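Two-arm cell: gripper cables snagging at the wrist

gosselin_bench
Joined: July
Posts: 97

Finally got the second arm on the Otero cell back up and I'm so happy with it! One problem left. The black cables to the right gripper hang low, and when the wrist rolls past 40 degrees they drag on the table. Twice now the gripper has dropped out mid-cycle. Reseating the connector brings it back. Anybody found a routing that lasts?

mulano_mike
Love these cells. Strap the cable at the elbow and again just behind the wrist collar, and leave a loop in between big enough for a full roll. Ours has gone 1,748 cycles on that with no dropouts.

Fover17
I'd go the other way, sorry Mike. Two fixed straps put all the bending in one short piece, and that's where ours broke inside the jacket. One strap at the elbow, hook and loop, loose enough that the cable can slide. Check it every Monday.

mulano_mike
Sliding cable is how you wear through a jacket! But OK, we don't roll the wrist nearly as far as you do.

Shinji Hamada
Before anybody straps anything, swap the left and right gripper cables and run it again. If the dropout moves to the left arm, it's the cable and no routing will save it. Takes 17 minutes if you power down properly first (please power down first).
Also, can you post how it sits now?

gosselin_bench
Great idea, doing the swap tonight. Photo of the setup:
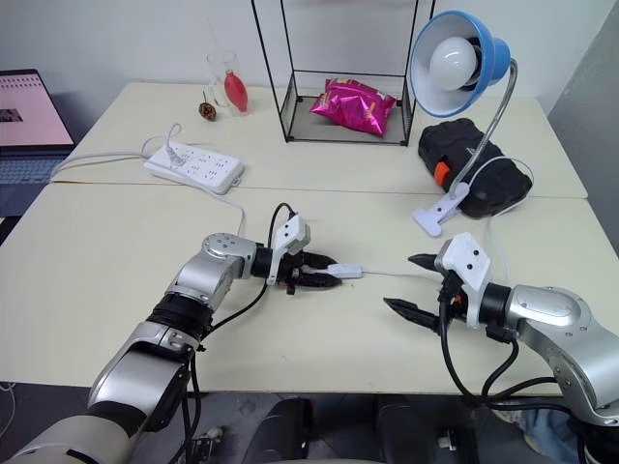 Plug in the left gripper, right one open. Look under the right arm for the droop.

Fover17
Oh yeah, that's a lot of slack. The left one looks much better, it loops up into the top of the housing and comes back down along the arm. Copy that on the right and I bet half your trouble goes away.

mulano_mike
Agreed on that much. Still two straps though.

gosselin_bench
Ordered both kinds, will try Fover's first. Swap results tomorrow!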